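Write the Task Down Before You Score It

By Evander Swanson

Anyone who has sat through a vendor demo knows the slide with the success rate on it. The robot did the job so many times out of 100, and the number is large and printed in bold. Then someone in the back asks what counted as doing the job, and the presenter looks at a colleague.

I have been that colleague. At Londach I spent seven years testing two-arm systems for food handling, and most of our arguments were about what we had agreed to measure. The hardware came up far less often. My view is that no manipulation result, simulated or real, should be published without a written task sheet that was fixed before the first trial. It should be a rule with consequences. Conferences should refuse the paper and buyers should refuse the quote.

A task sheet can be short. Ours ended up at two pages. It gave the start positions of every object and how far they were allowed to vary. It said what ended a trial and who or what decided. It said whether a second grasp was allowed. It listed contact that failed the trial outright, such as a finger touching the table or the pastry being squeezed past a set force. The last line was the software version, which people forget more than anything else.

Wakana Hayashi, who ran our simulation bench, fought me on the force limit for most of a September. Her point was that the simulated bread did not deform the way real bread does, so a limit would be false precision. She was right about the bread. I still think we were right to write the limit down, with a note saying how it was modeled. A reader can discount a number that comes with a note.

Simulation is where the loose habits are worst. Resets are free, so people run until the curve looks good and report the last 30 trials. Scenes get edited between runs and the edits are not logged. Take a simple bread job. Does the trial pass when the croissant is inside the basket, or when the gripper has let go and moved clear? Does it matter if it lands on the rim first? What is the other arm allowed to do in the meantime? Two honest teams can answer differently and come out far apart on the same policy.

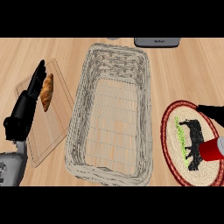

Bread handling in simulation, with the croissant in the left gripper beside a wicker basket.

The usual objection is that this slows down research. Myroslav Symonenko made it to me over lunch, and he makes it better than most. Early work needs room, he said, and a student who has to freeze the task on day one will pick a dull task. I would let people explore without a sheet for as long as they like. The sheet is for the run that goes in the table.

The other objection is that a common standard already covers this. The ones I have used cover safety well and say little about scoring. Until that changes, each lab can publish its own sheet next to its results. Pestach has started doing it, and I could compare their numbers with ours in an afternoon.

I would start with buyers. Ask for the sheet, and ask when it was last changed. If the date is later than the trials, ask for the trials again.

Related
Who Signs Off on a Simulated Test?
Yaroslav Karpenko on Gripper Force Limits
Grarnano Opens Its Trial Logs
Zakhar Nazarenko: Against the Highlight Reel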